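Fitting a switch and patch lead in an open-frame rack

These notes cover a small open-frame rack with a network switch at the top and a rack-mounted chassis under it. They assume the posts are already upright and bolted to their base. Allow around 40 minutes for a first attempt.

Tools and parts

Cross-head screwdriver, size 2
Cage nuts and matching screws
Cage nut tool or a flat blade
Patch lead, cut or bought to length
Cable clips or hook-and-loop ties
Marker and labels

1. Find the positions

Square-hole posts repeat in groups of 3 holes, and each group is one rack unit. The gap between holes is not even, so a nut placed one hole out will leave the ear of the switch off by a few millimetres. If the posts are numbered, read the same number on the left and the right before fitting anything. If they are not, measure up from the base on both sides and mark the holes.

2. Fit the cage nuts

Push the nuts in from the rear of the post with the lips engaged left and right. Lips set top and bottom tend to spring out when the screw is started. Fit the lower pair for the chassis first, then those for the switch.

3. Mount the heavy unit, then the switch

The chassis goes in first. Start all its screws by hand, then tighten the bottom ones before the top. Leave open bays facing the front until the cards have been pushed home; a card that stands proud of its slot should be reseated with the power off.

The switch is light enough for one person. Keep its top clear of loose tools and spare screws.
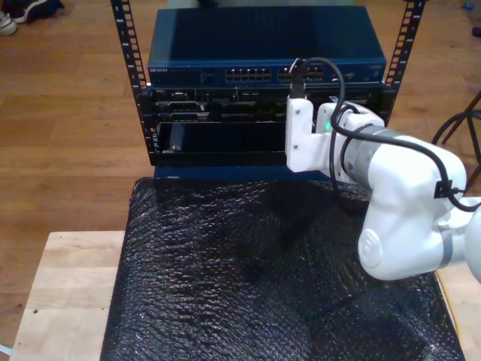
Switch above the chassis, with a black lead in one of the right-hand ports.

4. Run the lead

Plug in the switch end first and listen for the latch. Let the lead drop in a loose curve before the first clip – a tight bend at the plug strains the latch and will sooner or later give an intermittent link. Leave at least 10 cm of slack at each end. Clips should hold the lead without flattening the jacket.

If the lead has to cross other ports, route it to the side that is less used. Kristóf Lakatos runs all of his to the right on the Prurham racks and labels both ends before plugging in.

5. Check

Power up the switch and wait for its start-up lights to settle. Pull gently on the plug. Move the lead by hand along its full length and watch the port light; if it drops out, replace the lead before looking at the switch settings.

Record the port number and rack position on the sheet.

Revised in June with corrections to step 2 from Piroska Vincze.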